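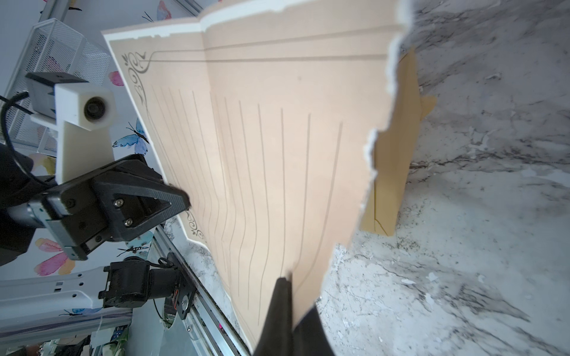 Home Meetups Talks Speaker notes Build log Contact

Two Arms and a Sheet of Paper
Notes for the July evening at the Trinden workshop, Seija Keskinen

Start by saying hello properly, and thank Joonas Nurmi for the projector and for most of the wiring. Then get going, as the kettle break is at half past seven and I always run over.

Why paper? When Joonas and I started on Lado (that's the name of the pair, both arms together) everyone we talked to suggested blocks. Blocks are lovely. A block stays the shape it was when you picked it up. But I write letters, real ones, and I wanted a machine in my house that could handle the things already lying on my counter, and what lies on my counter is stationery -- the old-fashioned kind, lined, with curly ornaments in the corner. So paper it was, and I have been paying for that decision ever since!

Explain the trouble slowly here. When two grippers hold one sheet, each arm is pulling on the other. Bring them a little too close together and the page sags and the ruled lines go wavy. Pull them a little too far apart and you have two pages. Hold up a sheet and do it by hand so the back row can see.

Then the tearing. Tearing is a job we ask for on purpose, and I'm fonder of it than I should be. A torn edge is different every time, all zigzags and fibers, so the arms can't lean on a neat straight border for the next step. Pass the basket of torn sheets around at this point and let people feel them.

Hardware, keep it short. Printed camera mounts, one small camera at each wrist, servo motors, aluminum rail underneath. The fingertips are black and triangular with a textured face. We printed 56 of them before we liked one, and Joonas has kept the lot in a Skindness tin. Somebody will ask about the cost: 900 for everything, in euros, without counting filament or my patience.

Practice runs. Joonas drives both arms by hand and we record what the cameras see. The wrist view matters most to me, as it shows the pinch up close, and the pinch is where the paper folds over on itself and hides its own edge.

If Heinonen's crowd asks about folding envelopes, say we've tried it for 2 weeks and the creases still wander. Offer to show them afterward at the bench, and remind everyone to bring their own scrap paper next time, any weight, lined if they have it.

Questions until nine, then lights and keys.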